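Spielküche: Stand der Dinge und was noch fehlt

Die Spielküche im Haus Vundside ist nach dem Umräumen im Mai wieder vollständig sortiert. Geschirr, Töpfe und Spiellebensmittel lagen zuletzt in drei verschiedenen Kisten durcheinander, manches auch im Bauraum. Jetzt gilt eine einfache Aufteilung: Geschirr und Becher kommen in die obere Schublade, Siebe und Töpfe in die untere, alles Essbare in die flache Box neben dem Fenster.

Aussortiert haben wir 12 Teile mit Rissen oder scharfen Kanten. Ersatz ist bei der Firma Jarnov bestellt, die Lieferung kommt in zwei Paketen. Für Spielmaterial stehen in diesem Jahr noch 404 Euro zur Verfügung, davon geht ein Teil an die Puppenecke.

Gespült wird die Spielküche alle neun Tage. Dafür bitte alles auf den weißen Tisch legen, damit man sieht, ob etwas fehlt.
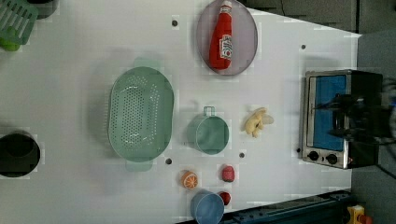
Obst und Gemüse werden nur feucht abgewischt und nicht ins Spülbecken gelegt. Das mintgrüne Sieb braucht eine Bürste, in den kleinen Löchern setzt sich sonst Knete fest. Becher trocknen kopfüber im Abtropfgestell. Die Ketchupflasche bleibt zugeschraubt und wird nicht mit Wasser gefüllt.

Wer zu Hause gut erhaltenes Spielgeschirr übrig hat, kann es bis zu den Sommerferien im Büro abgeben. Porzellan und Glas nehmen wir nicht an.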